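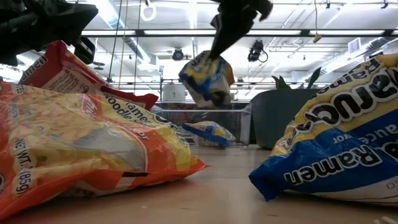 Lucienne Lemaire wrote in the margin of last year's handout that sorting packets by color is what people do when they don't want to read labels. I have kept the remark because it is the strongest objection to this unit, and I don't think the textbook answers it.

## Unit 5: Sorting small packaged food

Read before the session. Bring your own notes on the Akitz stockroom reading, including the parts you didn't believe.

### The claim

Virgil Enache's rule is "one bin, one look." Packets that look alike go in the same bin, and the person fetching them never has to turn one over. He says this saves time at Parnano, where the pantry shelf holds 300 packets. He doesn't say how he timed it, or who did the fetching.

### What the claim skips

- Wrapper color belongs to the maker. It can change between one order and the next, and then the rule has nothing to say.
- Instant noodles are a bad case for it. Two flavors can share most of a wrapper, with the difference in a line of small type.
- Net weight is printed on the pack. A bin sorted by look may mix weights, which matters if you are portioning (85 g in one hand, something else in the other).
- Soft packs slide. A rule that works for boxes on a shelf may not work for bags in an open bin — Enache tested boxes.

### Containers

Clear sides let you check the contents without lifting anything. Solid sides hide a mess, and I suspect that is why people like them. Cut-out handles are useful if the tote travels and make no difference if it stays put.

Aoife Dunne's figures from the Skokholm store are quoted everywhere: 1,390 packets put away, 400 of them later moved to a different bin. Most writers treat the 400 as mistakes. Her own notes say some were moved when the bins were relabeled in September, and she never split the number. Don't cite it as an error rate.
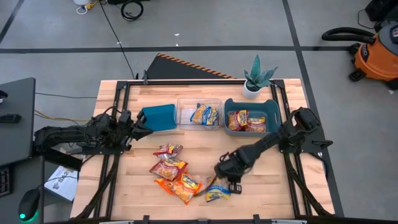
*Fig. 5.2. Snack bags on the tabletop, with the clear container and the blue-gray tote at the back.*

### For discussion

Take the packets in Fig. 5.2. Write down a rule for sorting them in one sentence, then swap with a neighbor and try to break theirs. Last time Aurel Pascu's group settled on "by what you'd eat it with," and it held up longer than I expected. It failed on crackers.

Also decide what happens to a packet that fits no bin. Enache leaves this out. A spare bin for leftovers is the usual fix, and in my experience it fills first.

Reading for Unit 6: Ene, chapter on shelf labels. Skip the introduction.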